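Visiting Musteo, and some notes on milk without cows

I spent a morning in June at Musteo, a company of nine people working out of a former bakery, and I have been meaning to write it up ever since. They make milk protein by fermentation. I had read their web page twice and still had questions, so I wrote to Usa Saithong, who runs the lab, and she told me to come by at 8:30 before the tanks needed her.

The basic idea is old. Brewers feed sugar to yeast and get alcohol. Musteo feeds sugar to a yeast that has been given the gene for beta-lactoglobulin, the main protein in whey, and the yeast puts that protein out into the liquid. Then they filter out the yeast, concentrate what's left and dry it to a powder. Usa let me taste some stirred into water. It tasted like very little, with a faint cooked note at the end. She said that was good news, as the batches from last winter tasted like bread.

Their working tank holds 100 liters. The next one, which was standing in the yard under a tarp when I visited, holds 2000. Going from one to the other is the whole job for this year. Fikri Pillai, the process engineer, spent a long time explaining oxygen to me. In a small tank you can stir hard and every cell gets enough air. In a big one there are slow corners, and the yeast in those corners starts doing something else with its sugar. He has drawn up 2 impeller designs and wants to test both before the tank gets bolted down.
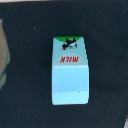

Photo: Horațiu Voicu

I asked what they plan to sell, and the answer was less exciting than I had hoped. They do not want to put a carton on a shelf. Milk is mostly water, plus fat, sugar, minerals and a mix of proteins, and they make one of those proteins. Their first customer would be a company like Colteo, which makes protein bars and already buys whey powder by the pallet. A buyer like that cares about price, how the powder dissolves and whether it shows up on time.

Price is the hard part. Usa would not give me a number per kilo and I didn't push. She did say that the sugar is a smaller share of the cost than people assume, and that drying and filtering take more of it. The filters are from a supplier called Zoreck and they clog. Fikri keeps a notebook on how long each one lasts, and the last entry I saw had the word "again" underlined.

We also talked about allergies, which I had not thought through before I went. Beta-lactoglobulin made by yeast is still beta-lactoglobulin. Anyone allergic to milk protein should stay away from it, even if the label says no cow was involved. There is no lactose in the final powder, so people with lactose trouble should be fine. Usa thinks the labels will confuse people for years.

My friend Darius Ghiță, who keeps dairy goats, read a draft of this and had one complaint. He says I make it sound as though whey is made on purpose, when for a cheesemaker it is what you have left over and need to get rid of. Fair point. A new source of whey protein has to compete with a byproduct, and byproducts can be very cheap.

I plan to go back once the big tank is running. Fikri promised me a look at the slow corners, if he can find a way to get a probe into them. Next post will be on Dinu, the oat starter culture I've been keeping in the fridge, and why my last two jars came out thin.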